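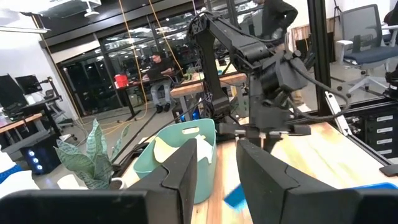
Opinion > Home & Work > Shared Spaces

Stop Buying Cleaning Supplies. Buy a Basket.

February 25, 2024

Quick one today because I have a sink to get to. But I've been chewing on this since November and it needs to come out.

Most shared tables are messy for one reason. The cleaning stuff has no home. Not the tools, not the mugs, the cleaning stuff! The sponge lives wherever the last person dropped it. The cloth is on a chair. The spray bottle is in another room with someone who says they don't have it. And then a sign goes up about respecting the space. I have read a lot of those signs. Never once put a sponge back on account of one.

So. Baskets. Plastic, open top, a hole or a tab you can get your fingers around. Put it on the table where the mess happens. Cloths go in it. Done.

People fight me on this. They say a basket on the table is clutter. They want it all in the cabinet, behind a drawer with a nice label on it. Fine, love a label, I own a label maker and I've used it on things that did not need it. But a sponge in a drawer is a sponge you forget about, and then it smells, and then you buy another one. I would take an ugly basket in plain sight over a beautiful drawer any day of the week. 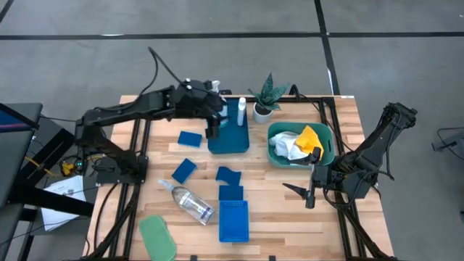 Photo: Mousavi / Paseck shared workroom

Second point, and this is where I lose the minimalists. You need more than one. Bottles want something with sides they can lean on, a deep tray does it. Cloths and bags want the big basket. Sponges want air. Throw all of it in together and you've made a junk drawer with no lid, and your at the bottom of it digging for the one thing you came for.

I tried the single bin approach at home. The Kaltico kind, the 30 dollar one with the dividers. Hated it. Dividers are somebody else's idea of what you own. Mine had a slot too narrow for any bottle I've ever bought and one perfectly sized for, what, a ruler? It holds gift wrap now.

Cheap baskets in different colors beat it easily. Color is the whole trick really. Green for cloths, blue for sponges, whatever, pick one and stick with it. You don't have to read anything. You can do it half asleep. Kids can do it. My brother in law can do it.

And now the part people skip. Before you put anything away you have to take it all out. Everything on the table, flat, where you can see it. Looks worse for a while. It's supposed to.
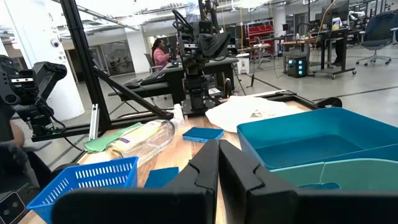
I get letters (ok, emails) telling me this step is a waste of time, just put the things straight in. No. Straight in is how you end up with 54 rags and not one you'd wipe a plate with. Spread them out and you see the doubles right away, you see the bottle with a half inch left in it, you see the bag that was only ever holding another bag. Then decide. Then fill the baskets. If it doesnt fit, something goes.

Somebody from a newsletter called Trileo wrote that a tidy table should be 100 percent bare at the end of the day. Good luck with that. I'd settle for 70. Leave the plant. A plant on a work table is not clutter and I won't be taking questions. Leave the baskets too, thats what they're for.

One more thing, about holes. Get the kind with slots in the sides if you're storing anything that goes away damp. Solid bins are fine for bags and dry cloths. But a sponge in a solid bin just sits in its own puddle. With slots the air gets at it, and you can sort of see what's in there from across the room, so you're not walking over to check an empty basket.

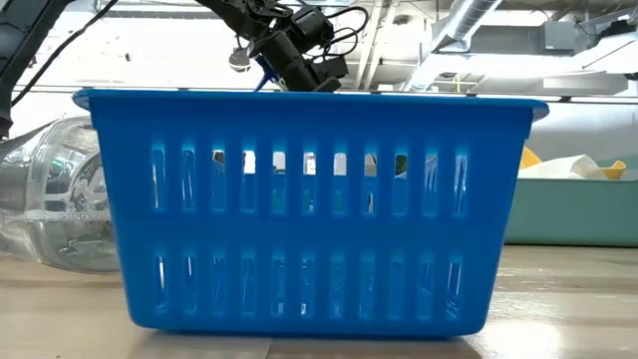

Slots top and bottom. Get this kind for the sponges.

Are the slotted ones a pain to clean? Yes. Crumbs find every hole. I run mine under the tap and bang it on the side of the sink and call that good enough. Still cheaper than the dividers.

Anyway, go empty a table. Start with the sponges. Ok, sink.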